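Juli, von Iraís Bañuelos

Abzieher Jasetti 101 – mein Liebling für glatte Flächen

Ich hab den Jasetti 101 jetzt seit 2 Monaten im Sortiment und greife selbst dauernd danach. Weißer Kopf, dunkelgrüner Griff, unten ein kleiner Metallring zum Aufhängen – mehr braucht's für mich nicht. Gedacht war er mal fürs Fenster, aber bei mir läuft er fast nur noch über Tischplatten (und über die Duschwand, klar!).

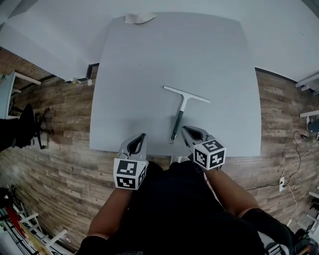

Am liebsten nehme ich ihn zusammen mit einem einfachen Tuch: sparsam einsprühen, in einer Bahn zu mir hin abziehen, Kante nachwischen. Auf hellen Platten sieht man Schlieren ja sofort, da bin ich pingelig geworden. Nach dem Putzen die Lippe kurz abspülen und das Ding an den Haken hängen.

Vorher hatte ich den von Clonside, der war mir zu schwer. Den Jasetti gibt's bei uns im Laden in Wurkeck und auf Bestellung, Ersatzlippen liegen auch da.

Kommentare

Tejada: Geht der auch auf Glaskeramik?

Iraís: Klar, nur kalt muss das Feld sein!

moni_w: Meiner hängt seit Mai in der Dusche, super Teil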